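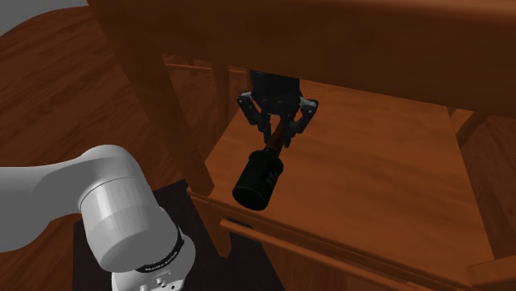
Natalia Ponce thinks I'm asking the wrong question. Her comment on my last post was short: if the policy only works when the camera can see everything, then what I've trained is a camera trick, and I should go and find out how it does when furniture gets in the way. She also asked why all my objects were sitting on nice open tabletops.

Fair! I grumbled for an evening and then spent most of April doing what she said, so this post is more or less her fault.

If you're new, I've been working on a grasping policy in simulation, the one I call Pant. It takes a wrist view plus one outside view and puts out small gripper motions, a few steps at a time. The old version learned on clear surfaces. You drop something on a table, the arm comes down, it picks the thing up, everybody's happy. My success number looked great and I was pretty smug about it (see last post, sorry).

The new set of scenes is called Villham, and it's all tables and chairs. The object goes somewhere under or near a tabletop, often over a chair seat, with legs and rails and crossbars all around it. Sometimes the arm has to work right beneath the overhang, where a lot of outside viewpoints get mostly table. I made 334 layouts, and I kept 72 of them back for testing, so the policy never sees those during training. Same wood textures all over, which I know is lazy – I'll get to that.

First result: the old policy fell apart. On the 72 held-out layouts it managed 19 percent. I watched a lot of the failures and they were almost all the same kind of dumb. It would line up fine, then a table leg would cover the object in the outside view, and the gripper would just sort of drift, like somebody who walked into the kitchen and forgot why. The wrist view still had the object in it most of the time! It had simply learned to lean on the other one, which makes sense when the other one had never let it down before.

So, the fix. I tried two things.

The dull one was plain fine-tuning on the new layouts. That got me to 51 percent, and it took forever, and it was weirdly bad at anything held at a slant. It really wants to hold things straight up and down. Bottles and other long shapes with a narrow end came out worst, because it pinches the thin part and then the heavy end swings, and after that the hold it planned for isn't the hold it has.

The second one I stole from an old conversation with Uchenna Olaniyan, back when we shared a desk at Rasteo. During training you blank out one of the two views at random, for whole stretches of an episode. Not single frames, which I'd tried before and which did nothing at all. I mean long enough that the policy can't coast on what it saw a moment ago. I set it so a view goes missing for up to 100 steps in a row, and never both of them at once.

That one got to 68 percent on the same held-out layouts, with the same amount of training data. I ran it again with 4 different seeds because I didn't believe it, and the worst of them came in at 64. So I believe it now, mostly.

What I like best is how it fails these days. When it goes wrong it tends to stop short and hang there, where the old one would happily plow into a chair rail. I haven't measured that properly, it's just from watching episodes with my coffee, so please don't quote me on it. I do want a real number for contacts with the furniture and I've started logging them.

The slanted-hold thing is better but not fixed. I think the pose estimate I feed in after the grasp is stale, and it ought to be updated once the object has settled between the fingers. Uchenna says drop the estimate completely and let the wrist view handle it. We've been arguing about this by email for two weeks and neither of us has run the experiment, which tells you something about both of us.

Other stuff still on my list:

More textures. Brown wood on brown wood is probably making the dark objects too easy to pick out. I'd like to see what happens with a dark object on a dark seat.

Chairs that move. Mine are fixed to the floor right now, so the policy has no idea a nudge could matter.

A run on the real arm at the Flomdale lab, if I can get bench time. I'm expecting that number to be ugly and I'll post it anyway.

Natalia, if you're reading, I'd love to know what you'd try for the moving chairs. My only plan so far is to unlock them and see how bad it gets.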